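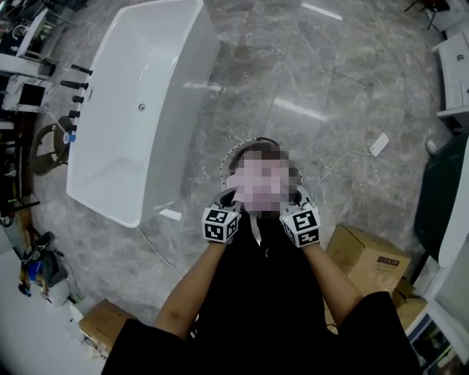 White tub on the gray marble-pattern tile.

Good morning from Hernham. I promised a thread on buchty, the filled yeast buns I grew up with, and it is May already, so I will write it now before the kitchen gets too warm for dough.

1,285 likes

Buchty are square soft buns, baked close together in one pan so that the sides stay pale and only the top gets brown. You pull them apart with your hands. Inside there is poppy seed, or plum butter, or sweet farmer cheese. I make poppy seed, and in one corner of the pan some with plum for those who do not like it.

My recipe comes from the bakery Jireš in Dirnen, where I worked two winters on the morning shift. We made them in pans so large that one person could not carry them. I have made the amounts smaller many times and this is the version that I trust.

The dough:
500 g all-purpose flour
250 ml whole milk
7 g instant yeast (one packet)
80 g sugar
2 egg yolks
80 g soft butter
1 teaspoon salt
the zest of one lemon

And one more lot of butter, melted, 100 g. This one is for the pan and for between the buns. Please do not make it less. I have tried with 50 g and the buns grew together like one bread, and I was cutting them with a knife at the table in front of guests.

12 shares

Warm the milk until it feels like nothing on your wrist. If it feels hot, wait. I don't own a thermometer for this.

Mix flour, sugar, yeast, salt and zest in a large bowl. Add milk and yolks, stir with a wooden spoon until there is no dry flour at the bottom. Now leave it for 15 minutes and wash the things you have used.

After this rest you add the soft butter, a spoon at a time, and knead. With a machine it takes 8 minutes on low. By hand it is 15 and the first five are unpleasant. The dough sticks to everything and you will think you have measured wrong. Don't add flour yet.

If after ten minutes by hand it still sticks to the table, then add one spoon of flour. One. A stiff dough makes a bun that is fine in the morning and hard by the evening.

Cover the bowl with a plate or a towel and let it stand until it is double. In my kitchen in May this is an hour and a half. In January it is closer to three. I look at the dough and forget the clock.

Meanwhile the filling. This part people ask me about the most.

Poppy seed filling:
300 g ground poppy seed
200 ml milk
120 g sugar
2 spoons honey
a piece of butter like a walnut
cinnamon, a little
a handful of raisins if you want

The poppy seed has to be ground. Whole seeds will stay gritty and they do not drink the milk. I buy Cekura, which is sold already ground in a paper bag at the Eastern European shop, next to the pickles. Keep it in the freezer after opening, it goes bitter faster than you expect.

Taste a little of it dry before you cook. Good poppy seed is nutty and a bit sweet. If it scratches in the throat, it is old, and no amount of sugar will save it. I once made two full pans with old poppy seed, and I still remember how polite everybody was.

41 shares

Can you grind it at home? Yes, in a clean coffee grinder, in small portions, in short pulses. If you hold the button too long it turns to paste. A food processor does not work for me, the seeds only run around in circles.

Bring the milk with sugar and honey to a boil, pour in the poppy seed, stir on low heat for 5 minutes until it is thick like wet sand. Take it off, add butter, cinnamon and raisins. It must be completely cold before it goes in the dough. I make it the evening before.

If it is too thick the next day, a spoon of milk. If it is too thin, some dry cookies crushed to powder. At Jireš we used yesterday's cake crumbs for this and I find it tastes even better, so now I keep a bag of crumbs in the freezer also.

Back to the dough. Put it on a table with very little flour, press it flat gently with your hands and cut it in 20 pieces. I weigh the first one (it should be near 50 g) and then do the rest by eye, and they come out different, and this is all right.

Flatten a piece on your palm, put a good teaspoon of filling in the middle, pull the edges up over it and pinch. Pinch again. Then turn it with the seam to the bottom.

The most common mistake is filling on the edge of the dough. Where there is butter or sugar on the edge, it will not close, you can pinch until night. Keep one dry hand for closing and one spoon for filling, and wipe your fingers.

The pan: a rectangle with high sides, mine is 9 x 13 inches. Pour a third of the melted butter on the bottom. Roll each bun in the rest with all four sides and the top, and put them next to each other so they just touch.

Second rise, 30 minutes, covered. Turn on the oven now, 350 F. Top and bottom heat is better than the fan here. With the fan I go down to 325 and put the pan one level lower.

Bake 30 to 35 minutes. The top should be deep gold, like the crust on a good loaf. If you pull up one bun in the middle with a fork and the side is shiny and wet, give it five more.

9 comments

Matúš Vondráček asked below the last thread if you can leave out the lemon. You can, Matúš, but then put vanilla. With neither of them the dough tastes of milk and nothing else.

When they come out, brush with what is left of the butter and cover the pan with a towel for 10 minutes. The steam makes the crust soft. Then turn out the whole block on a board and turn it back again, so the tops look up. Powdered sugar only when they are lukewarm, on hot ones it melts and disappears.

Some things I have learned about keeping them. On the first day they need nothing. On the second day, 15 seconds in the microwave or a few minutes in a low oven under foil. On the third day I cut them in half and fry them in butter, and my children ask for this more than for fresh ones.

They freeze very well. Freeze them the same day, in pairs, without the sugar. Take them out in the evening and they are ready for breakfast.

Can you put the dough in the fridge overnight? Yes, for the first rise. Use 5 g of yeast in place of the 7. In the morning it will be firm like cold butter and easy to shape, and the second rise will need an hour or a little more.

Plum filling: it must be real plum butter, the black thick one that stands on the spoon. Jam runs out, burns on the bottom of the pan, and you will be soaking that pan till the next day. If you only find a thin one, cook it in a small pot until it stops moving.

26 shares

Farmer cheese filling: 250 g dry farmer cheese, one yolk, 50 g sugar, vanilla, a spoon of semolina. Cottage cheese from the tub is too wet. You can hang it in a cloth overnight, but even then I am not very happy with it.

Danylo Derkach makes a version with sour cherries and poppy seed together, and I was against it for years. Last summer he brought a plate and I ate four of them standing up. He puts two cherries in the middle of each bun, without the stone, well dried on paper.

About flour, many of you wrote to me. In Dirnen we had a half-coarse flour that I have not found here. All-purpose works. Bread flour makes them too chewy, and cake flour does not hold the filling. If you mix in 50 g of fine semolina instead of the same weight of flour, you come a bit nearer to what I remember.

About dairy-free: my neighbor makes them with oat milk and a block margarine, and the dough behaves the same. The taste at the top, where it is brushed, is weaker. She adds a pinch of salt to the melted margarine and it helps.

And half a recipe: 250 g flour, 1 yolk, half of all the rest, an 8 x 8 pan, 10 pieces. They will be a little loose in the pan, so push them together on one side and put a folded strip of foil in the empty space. Bake 25 minutes and look.

Somebody will ask about vanilla sauce. Yes, in some families buchty swim in it. The small ones, without filling, are for this. I will write that recipe separately, the sauce has its own problems and mine had lumps again this week.

If you bake them, show me the bottoms too. I want to see if they are golden there. A pale bottom means the pan was too high in the oven, or it was glass, and then they need five minutes more.

58 comments · 300 shares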